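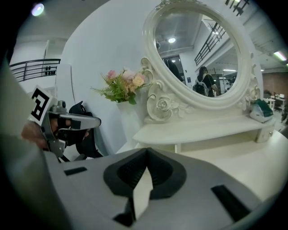 Plendia 화장대 정리 기록 README

개요
흰색 화장대 하나를 두고 서랍을 여닫고 상판 위를 정리하는 활동을 모은 자료입니다. 항목은 140개이고 한 항목은 길어야 20초입니다. 배포 안내문에는 "일상적인 방 정리"라고 적혀 있는데, 저는 그 표현이 과하다고 봅니다. 가구 한 점에서 나온 기록으로 방 정리를 논하기는 어렵습니다. 제목에서 "방"을 뺀 것도 그 때문입니다.

대상 가구
타원형 거울이 달린 화장대입니다. 거울 테두리에는 소용돌이와 잎, 장미 조각이 있고 서랍에는 손잡이가 달려 있습니다. Hunov 목록에는 "앤티크"로 분류되어 있으나 제작 연도를 확인할 만한 근거가 없어 이 문서에서는 "장식형"으로만 씁니다. 연식이나 재질을 연구 변수로 쓰지 마십시오. 저희도 모릅니다.

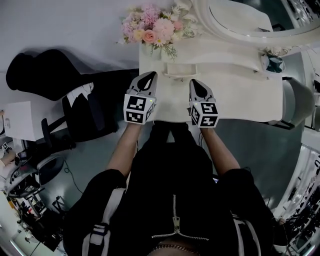 화장대 위 흰 꽃병의 조화, 오른쪽은 거울 테두리.

상판 위의 물건
꽃은 조화입니다. 분홍과 복숭아색, 크림색, 흰색이 섞여 있고 장미와 카네이션, 작은 데이지가 들어 있습니다. 초안에는 꽃병이 "정리 대상"으로 올라가 있었습니다. 꽃병은 원래 화장대에 두는 물건이고, 제자리가 어디인지 합의된 적도 없습니다. 결국 "고정물"로 옮겼습니다. 작은 소품은 컵인지 화장품 용기인지 판단이 갈리면 "소품(미상)"으로 적습니다. 억지로 이름을 붙인 항목을 보시면 알려 주십시오.

분류
활동 분류는 모두 7개입니다.
- 서랍 열기
- 서랍 닫기
- 서랍에 넣기
- 서랍에서 꺼내기
- 상판에서 옮기기
- 상판 닦기
- 기타

"기타"가 지나치게 큽니다. 초기 Lamrani 양식에는 "정돈됨"이라는 상태값도 있었지만 삭제했습니다. 같은 상판을 두고 한 사람은 정돈됨, 다른 사람은 어수선함으로 적은 사례가 너무 많았습니다.

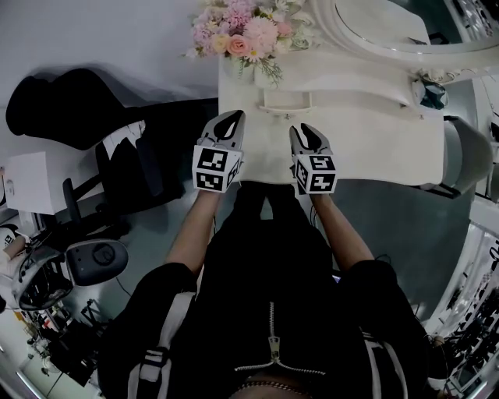
한 이용자는 서랍이 조금만 나와 있어도 "열림"으로 치는 것이 맞느냐고 물으면서, 자기 집 화장대 서랍은 늘 그 정도 나와 있는데 그걸 열어 둔 것으로 여기는 식구는 없다고 했습니다. 맞는 지적입니다. 현재 기준은 앞판과 몸체 사이에 틈이 보이면 열림입니다. 편해서 정한 기준이고, 더 나은 근거는 없습니다. 살짝 나온 서랍만 따로 보려면 "틈" 열을 쓰면 되지만 눈대중으로 적은 값이라 수치 비교에는 권하지 않습니다.

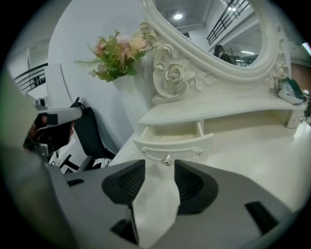 서랍 안의 내용도 비슷한 문제가 있습니다. "비어 있음"은 안쪽이 보일 때만 적고, 보이지 않으면 빈칸으로 둡니다. 빈칸을 "비어 있음"으로 자동 변환한 2차 배포본이 Heder 저장소에 올라와 있다는 제보를 받았습니다. 그 파일로 낸 결과에는 답변드릴 수 없습니다.

알려진 문제
- 거울에 비친 것을 상판 위 물건으로 잘못 적은 항목이 남아 있습니다. 2월에 한 차례 걸러 냈지만 다 찾았다고는 생각하지 않습니다.
- 메모 열은 약 300자까지 쓸 수 있습니다. 넘치는 부분은 경고 없이 잘립니다.
- "상판 닦기"에는 손이 지나가기만 한 경우가 섞여 있을 수 있습니다.

권하지 않는 용도
수납 습관 조사, 가구 추천, 정리 실력 평가. 특히 마지막 용도로 문의가 자주 오는데, 무엇이 잘된 정리인지 이 자료에는 적혀 있지 않습니다.

수정 요청
항목 번호와 고칠 값을 함께 보내 주십시오. "전반적으로 이상하다"는 의견에도 동의하는 편이지만 처리는 못 합니다. 접수분은 일요일에 몰아서 확인합니다.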